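Chapter 7
Handling Parts and Containers

After reading this chapter, you should be able to:
describe how a two-finger gripper approaches a part lying on its side
explain why a fingertip is chosen to suit the task
read the floor plan of a small work area

Many students first meet an industrial robot on an open day. The visit used in this chapter took place in October at the Grukthorpe training shop, where Paraschiva Stanciu teaches the evening course in automation. Her group had 3 hours on the floor and split the time between small-part pickup and container handling. The shop's log for the month lists 2,447 attempted grasps, 629 of them during the open day.

Picking up a cylinder from a smooth steel surface is harder than it looks to a visitor. The part can roll, and polished metal sends reflections back to the camera. A latched container brings a different problem, because the force must be applied at one small point.
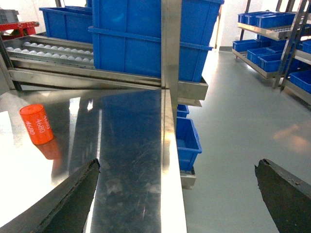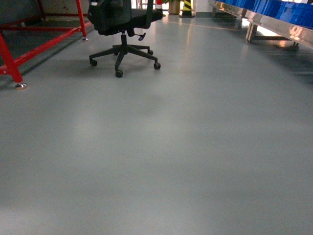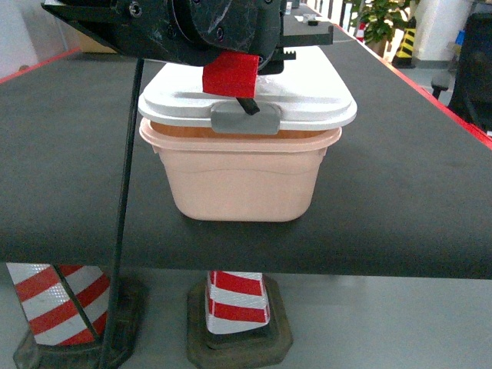
Figure 7.1 The Grukthorpe shop. First: open gripper near an orange cylinder on a steel tabletop. Second: floor between the red frame and the steel workbench. Third: red fingertip with its pin at the latch of a white lid.

Stanciu asked her group to write down each step of a task before they discussed any program. Most of the lists left out the approach, the short move that brings the fingers close to the part before they close. Section 7.1 begins with that move. Section 7.2 covers fingertips, and Section 7.3 returns to the layout of the floor.

Key terms: approach, grasp, fingertip, latch, work area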